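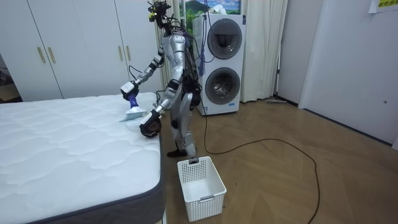 Visit Report: Holico Bedding Works, Liden

Residential Services, Procurement and Asset Planning

Purpose of the visit

Residential Services will replace the mattresses in its older halls over the coming two budget years. The current stock was bought under three separate contracts, and records of age and condition vary between halls. Before preparing specifications, four staff members accepted an invitation to the October open day at the Holico bedding works in Liden. The group consisted of two officers from Procurement, the housekeeping coordinator for the northern halls and one member of the Asset Planning team.

The visit was for information only. No pricing was sought and none was offered. Holico has supplied the organisation once before, with a small order of single mattresses for the Vodier annexe, and staff already had some knowledge of how those had worn.

Arrival and introduction

Visitors were received at the front office at 9.30 am and signed in. Safety footwear was available for those who had not brought their own. Parking at the site is limited, and the group was directed to the overflow area beside the railway line, a ten minute walk from the entrance. Colleagues attending in future are advised to take the bus from Liden station, which stops at the gate.

Wim Wuyts, who manages the works, gave the opening talk in the canteen. He outlined the growth of the business from an upholstery workshop repairing hotel furniture to a manufacturer of mattresses for hotels, hostels, boarding schools and aged care homes. Household sales are a minor part of the business and are handled through a small shop at the front of the property. The works employs 84 people across cutting, quilting, assembly, dispatch and administration.

The talk was followed by a tour in two parts, with a break for morning tea. Visitors were divided into parties of 8, each with a guide from the production staff. Our guide had worked in the quilting hall for much of her career and answered technical questions fully.

Fabric store and quilting hall

The tour began in the fabric store, where rolls of ticking are held on racks according to weight and finish. Deliveries are checked for width and flaws before a roll is released. Samples of several grades were set out on a bench for visitors to handle. The difference between the lightest and the heaviest grade was easy to feel, and the heavier cloth had noticeably less give when pulled on the diagonal.

In the quilting hall the top cloth, padding and backing are stitched together in a continuous length and then cut into panels. The guide explained that the choice of pattern affects more than appearance. A close pattern holds the padding firmly in place and gives a flatter surface, while a wide pattern leaves more loft between the stitch lines and feels softer at first contact. Curved patterns are commonly requested by hotels. Institutional buyers tend to choose a closer diamond or an unquilted cover, partly on grounds of cost and partly for ease of wiping down.
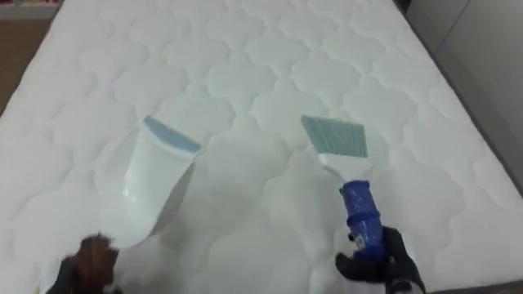 White quilted cover with a repeating scalloped stitch pattern.

The housekeeping coordinator raised the matter of dust and lint gathering in the stitch channels. This has been a recurring complaint in halls where mattress protectors are removed by residents and not replaced. The guide agreed that deep quilting needs more attention during room changeover. She recommended a soft brush followed by a vacuum fitted with an upholstery head, working along the length of the mattress and then across it. Stiff brushes should be avoided, as they lift the fibres of the ticking and shorten the life of the cover. Wet cleaning should be confined to the affected spot, with the mattress left uncovered until fully dry.

The coordinator noted that our current changeover procedure mentions vacuuming but says nothing about brushing, nor about the type of attachment to be used. This will be taken up in the next revision of the housekeeping manual.

Spring and foam assembly

Following morning tea the parties moved to the assembly area. Holico produces pocket spring, open coil and all-foam mattresses. Pocket spring units arrive from an outside supplier and are fitted with edge support and comfort layers on site. Foam is bought in block form and cut to profile.

Staff at the assembly benches demonstrated how the edge of a mattress is reinforced. This was of particular interest to the group. In a student bedroom the mattress often serves as the only comfortable seat, and the front edge fails well before the centre. Several of the mattresses withdrawn from our halls last year had sagged along one long side while the remainder was still sound. The guide showed two edge constructions, one using a firmer row of springs and the other a dense foam rail, and invited visitors to sit on each. Opinion within the party was divided. The foam rail felt more stable, but two members found it uncomfortable behind the knees.

The model most often sold to residential institutions is the Lui, a double-sided mattress with a moderately firm feel. Because it can be turned as well as rotated, it is expected to wear more evenly if the routine is followed. Members of the group observed that turning is seldom carried out in our halls. A single mattress of this type can be handled by one person, but the wider models require two, and changeover teams are normally rostered singly on each corridor. Any decision in favour of a double-sided model would therefore need to be matched by a change to rostering, or by an annual turning program carried out over the summer break.
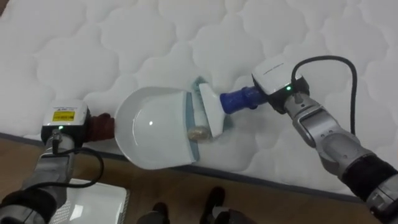
Handling was discussed at some length over lunch, and several visitors from other organisations described similar difficulties. A boarding school represented in our party has stitched cloth handles added to both long sides at the time of manufacture. The additional cost was described as modest. Our own stock has handles on the single-sided models only, and many have torn away at the fixing point. It was suggested that handles be anchored through the border and not simply sewn to it, and that this be stated in the specification.

Testing room

The testing room is a small space at the rear of the works. Finished mattresses are drawn from production at intervals and placed under a weighted roller, which travels back and forth across the sleeping surface. Loss of height and change in firmness are measured before and after. Results are kept in a bound register, which visitors were welcome to read.

A second bench is used for seam strength and for rubbing tests on ticking. The works also holds fire behaviour certificates issued by an outside laboratory for each combination of cover and filling. The Procurement officers asked whether certificates could be supplied with a tender response for the exact combination offered. Mr Wuyts confirmed that they could, and cautioned that a certificate for one combination should not be accepted as evidence for another. This is a useful point. At least one of our earlier contracts relied on a general statement of compliance.

Dispatch, storage and end of life

The final stop was the dispatch warehouse, which has space for 2,000 mattresses. Foam models may be compressed and rolled for transport, but sprung models are sent flat and upright in polythene sleeves. Institutional orders are generally delivered in stages to suit the customer's storage. The group was reminded that mattresses should not be stored under load or leaned against a wall for extended periods. Conditions in our basement store at the eastern halls fall short of this advice and should be reviewed before any delivery is accepted.

Holico will collect used mattresses from customers placing a replacement order. Steel is separated on site and sent to a metal merchant, and clean foam is passed to a firm that shreds it for carpet underlay. Covers are at present sent to landfill. Visitors asked whether reuse of covers was under consideration. The reply was that fabric contaminated by use is difficult to place and that no outlet has yet been found.

Matters for follow-up

The following points were agreed by the group on return.

Procurement will request the written specification for the Lui and for one single-sided alternative, with edge construction and handle fixing described for each.

Asset Planning will complete the condition survey of existing mattresses, beginning with the Vodier annexe, so that the earlier Holico order can be compared with stock of similar age.

Housekeeping will trial soft brushing before vacuuming on one corridor at the next changeover and record the additional time per room.

Two sample mattresses will be requested for placement in staff duty rooms over one full term. Comments will be collected from those using them on a short form.

The question of mattress protectors, including whether a fitted and zipped type should be supplied as standard, is deferred to a separate paper.

The open day closed at 3 pm. Holico has indicated that a further visit can be arranged for hall managers who were unable to attend. Requests should be directed to Procurement, quoting item 7 of the residential furniture plan.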